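Hevton library cards to work in Lollow and Grurnent

Library cards issued in Hevton will be accepted at the Lollow and Grurnent branches starting in June, under an agreement approved by the three towns this spring.

Residents will be able to borrow books, audiobooks and magazines from any of the branches and return them at whichever one is closest. Until now, borrowers needed a separate card for each town. 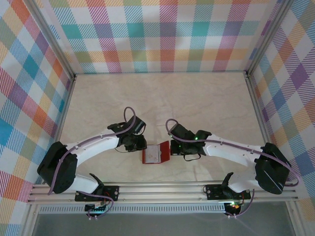

Hevton has 3,952 active cardholders. Existing cards will keep their numbers and do not need to be replaced. The limit on loans will go up to 25 items per card, and holds will be kept at the desk for four days.

A van will carry returned items between the branches each morning. The Ackah reading room, which has no lending desk of its own, will get a drop box on the same route.
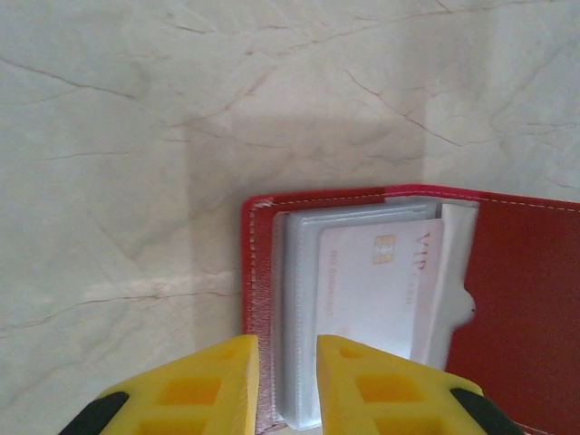 An open red leather card holder on a marble surface.

Late fees are not changing. Museum passes and large-print kits will stay with the branch that owns them and must be returned there. New cards can be requested at any front desk with proof of address.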